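Harbour notes: shore power at Widstead

4 March 2023

The port of Widstead has published the metering results for its first full month of shore power at Berth 4. Through January, vessels alongside drew 345 megawatt hours from the grid in place of auxiliary diesel generation. The connection is rated for ferries and small bulk carriers. Tankers are excluded, as their cargo pumps exceed the transformer's capacity.

Hoekstra, the operator of the Skakton ferry route, accounted for most of the draw. Its two vessels connect on arrival and run hotel loads, ventilation and battery charging from the quay. Boilers are still fired on marine gas oil, and those emissions are not captured in the metering.

Reporting gap

Ships under 1,995 gross tonnes do not have to report fuel burned at berth under the port's current rules. The category takes in tugs, workboats and most of the supply craft bound for Pruvholm. We have asked the port to extend reporting to all commercial vessels with an auxiliary engine, using bunker delivery notes where no fuel meter is fitted.

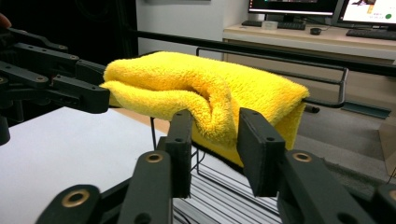
Submissions

The draft berth rules are open for comment. Submissions should cite the clause number and state whether the vessel concerned has a shore connection fitted.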